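カテゴリ: メーリングリスト > 過去ログ > 掲示・案内物

Subject: Re: 掲示板の貼り方の見直しについて

Nørgaard様、皆様

Floline の編集を手伝っている者です。返事が遅くなりました。4月号の校正が終わったので、まとめて書きます。

Kirsten Nørgaard wrote:
> 皆様、
>
> Bundgaard の入口の掲示について相談です。先月の会合で、古い案内が残っていて
> どれが有効か分からないという声が2件ありました。私も見てきましたが、
> 終わった講習会の案内と募集中の案内が同じ場所に重なっていました。
>
> 提案は次のとおりです。
> ・掲示は A4 までとする
> ・右下に掲示期限を書く
> ・期限を過ぎたものは、気づいた人がはずしてよい
>
> 紙の Floline との役割分担も決めておきたいです。会報に載せたものを
> 掲示にも出すのか、掲示だけのものを認めるのか。ご意見をください。
>
> Kirsten

まず A4 までという点は賛成です。ただ、Lukis の展示のポスターは毎回 A3 で届きます。縮小すると会場までの地図の文字が読めません。展示のポスターだけは例外にして、左側の壁に直接貼る形でどうでしょうか。壁の使用は Bundgaard の事務室に届けを出せば認められます。届けの用紙は窓口にあり、提出から許可まで2日かかります。

期限の記入にも賛成です。書き方は「○月○日まで」に統一したほうがよいと思います。以前「開催日から1週間」と書かれた案内があり、開催日が延期になったときに、いつはずすのか判断できませんでした。期限の決まっていないもの、例えば合唱の団員募集や古本の引き取りなどは、貼った月の翌月末を期限とし、続けたい場合は貼り直してもらうのがよいと思います。貼り直しのときに連絡先が変わっていないかも確認できます。

期限切れのものを誰でもはずしてよいという点は、少し条件を付けたいです。はずした紙はすぐに捨てず、窓口の横の箱に入れておき、月末にまとめて処分する。Ernadik の読書会は同じ案内に次回の日付を書き足して使っているので、捨てられると作り直しになります。箱には「はずした掲示」と書いておけば足ります。

会報との役割分担について。Floline の印刷部数は1000部で、原稿の締切から配布まで3週間あります。そのため、急に決まった催しはどうしても間に合いません。私の考えは次のとおりです。

1. 日程が早く決まっているものは会報に載せる。掲示は任意。
2. 締切後に決まったもの、変更や中止の知らせは掲示とこのメーリングリストで流す。
3. 掲示だけのものも認める。ただし主催者名と連絡先のないものは受け付けない。

2の変更や中止については、元の案内の上に紙を重ねて貼るのはやめたほうがよいです。昨年の秋に、重ねた紙がはがれて元の日程が見えていたことがありました。元の案内をはずして、新しいものに差し替えてください。急ぐときは手書きでもかまいません。

連絡先については、個人の電話番号をそのまま掲示したくないという相談も受けています。その場合は Bundgaard の窓口気付にして、整理番号を付けて取り次いでもらえます。窓口の内線は3951です。受付は午前10時から午後4時までで、昼の1時間は出ないことがあります。内線なので外からは代表番号にかけて、つないでもらってください。

それから、留め方の話が出ていませんでした。画びょうは落ちたものを踏むおそれがあるので、磁石かシールにそろえてはどうかと考えています。磁石は厚い紙でも留まりますが、数が減りやすく、毎年買い足しています。シールは安く、色で分類することもできます。例えば催しは青、募集は緑、変更の知らせは赤とすれば、離れた所からでも種類が分かります。欠点は、長く貼ったままにするとのりが残ることです。翌月末で貼り直す決まりにすれば、その点は多少ましになるでしょう。どちらにするかは、掃除をしている方の意見も聞いてから決めたいです。

分類の色については、色の見分けにくい方もいるので、シールに「催」「募」などの一文字を入れておくほうが確実です。手書きで十分です。字の大きさは、紙を見ている距離で読めればよいと思います。

決めることが多くなりましたが、会合で話すのは役割分担と留め方の二つに絞り、残りはこのリストで意見がなければ Nørgaard さんの案のとおりで進めてよいと思います。A3 の例外についてだけは、Lukis の担当の方から返事をいただけると助かります。展示の回数が今年から増えると聞いているので、壁の幅が足りるかどうかも合わせて教えてください。

なお、会合の議題は前日の午後6時までにこのリストに流してください。それ以降のものは次回に回します。 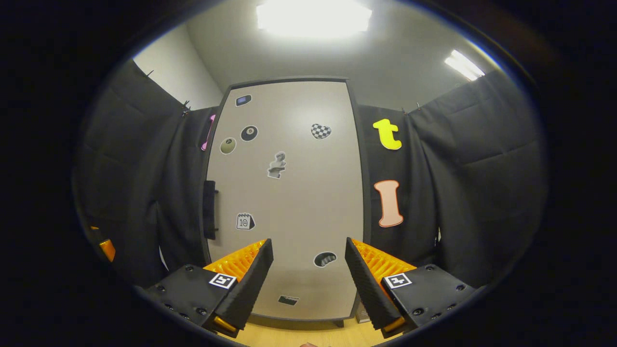 薄いグレーの板と小さなシール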